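Patgate opens Wulby to repair shops this January

I'm Severin Lüthi, I run Patgate, and I've been itching to tell people about this one! Wulby, our teaching kit for robot arms, goes out to its first 40 repair shops in January. You grab the arm, walk it through a job, and it keeps the motions (or you steer it from a bench across town with the Zernon remote, which is my favorite way to do it). We've been teaching it inside old desktop computers, down by the memory slots where my own fingers hate going.

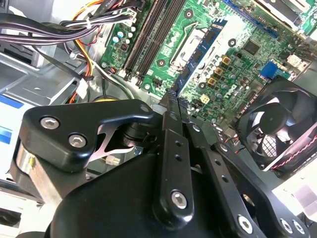
We've recorded around 1000 demonstrations so far, and I did 242 of them myself, mostly on Sunday with too much coffee. Shops can sign up through Patgate now.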